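Search the forum
Enter keywords
Advanced search

Refinishing a white work table: matte coating goes shiny where people rest their arms

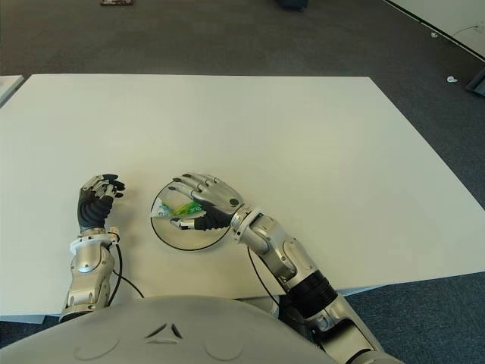 What sheen should I buy if I want a white table top to stay matte under daily use?

Buy a two-part waterborne polyurethane in a true matte, 10 gloss units or lower at 60 degrees, and accept that any matte surface will polish up over time where skin and sleeves rub it.

The longer version of my problem follows. I have six tables to recoat, all white tops over MDF, all used for paper sorting and light assembly. The last coating was a one-part acrylic from Prandham, rolled on in two coats. After one winter the front edges read as satin when you look across them toward a window. The middle is still flat. I would like to do this once and not touch it again for several years.

tirnedell_k

Reply from gluepot48

The answer you put up top is mostly right, but the product class matters less than the matting agent. Matte finishes are flat because silica particles leave a rough surface at the microscopic level. Rub that for long enough and the peaks wear down. A harder resin slows it. It does not stop it.

What did you use for cleaning? Melamine sponges will do the same thing as sleeves in a tenth of the time. They are a fine abrasive.

Reply from tirnedell_k

Damp cotton cloth and a drop of dish soap. No sponges that I know of, although I can't speak for the evening shift.

Reply from Kazimír Tóth

I coat shop furniture for a living. Three points.

First, one-part acrylic on a table top is a wall paint decision. It stays slightly soft, and body oil softens it further. Part of the shine at your front edge may be oil sitting in the texture. Test a small patch with isopropyl alcohol diluted to half strength on a white rag. If the patch goes flat again after it dries, you have contamination, and recoating can wait. If the rag picks up white, stop, as you are dissolving the film.

Second, do not recoat over that edge without abrading it. Use 320 grit, then vacuum, then a tack cloth made for waterborne finishes. The ordinary waxy kind leaves residue that causes fisheyes.

Third, stir the can. Do not shake it. The matting agent settles to the bottom, and the top third of an unstirred can will dry closer to satin. I have seen a row of tops come out in different sheens from a single can for this reason.

Reply from oldfiore

Disagree with the whole approach. For sorting paper I would take the paint off the list and lay down a high-pressure laminate in matte white. Contact cement, trim router, done. A laminate sheet will outlast any rolled coating, and there is no cure time. I did mine with sheet from Peltska and the surface has needed nothing since.

Reply from gluepot48

Laminate over an old acrylic film is a bad bond. The cement solvent attacks the paint and you are then glued to whatever the paint is glued to. He would have to sand all of them back to bare MDF first, and at that point the dust extraction costs more than the sheet goods.

Reply from oldfiore

Then sand them. It is one day of work with a 6 inch random orbit sander and a proper vacuum.

Reply from Kazimír Tóth

It is one day for you. MDF also fuzzes when you cut through the sealed face, and the contact cement soaks into it unevenly. You would need a sizing coat of cement and then a second one. I would still call laminate the better surface for new tables. For existing ones I would recoat.

Reply from tirnedell_k

Did the alcohol test at 7 this morning on two tables. First one went flat and stayed flat. Second one improved but there is still a visible band 3 inches wide along the edge. No white on the rag in either case. So the answer seems to be both.

Cost so far leans toward the coating. The quote for the two-part, with hardener and enough foam rollers, is $353 for everything. I have not priced the laminate.

What is the real cure time? The data sheet says light use the next day.

Reply from Kazimír Tóth

Light use means a sheet of paper. Give it 48 hours before anyone leans on it and a full week before you put anything heavy or rubber-footed on it. Rubber feet can stain white waterborne finishes permanently while they are still curing. Colder rooms need longer. If you do this in November with the heat turned down at night, double it.

Reply from gluepot48

Mix only what you can roll out inside the pot life. With some of these the viscosity barely changes when the pot life is over, so you get no warning and the film ends up weak.

Reply from tirnedell_k

Understood. I will do the worst table first with three thin coats and leave the others alone until I see how it levels.

Comments (3)

mapleburr: Does the isopropyl test work on oil-based enamel?

gluepot48: Yes, same dilution. Old enamel is less sensitive to it, but still try it on the underside first.

hinge_and_pin: We went with oldfiore's method on a bench top last year. The edge banding was the hard part.

Related threads

Foam roller or microfiber for waterborne topcoats
Yellowing of white enamel in rooms without daylight
Fiore matte hardener, substitute needed
Filling screw holes in MDF before paint
Sheen mismatch between two cans of the same batch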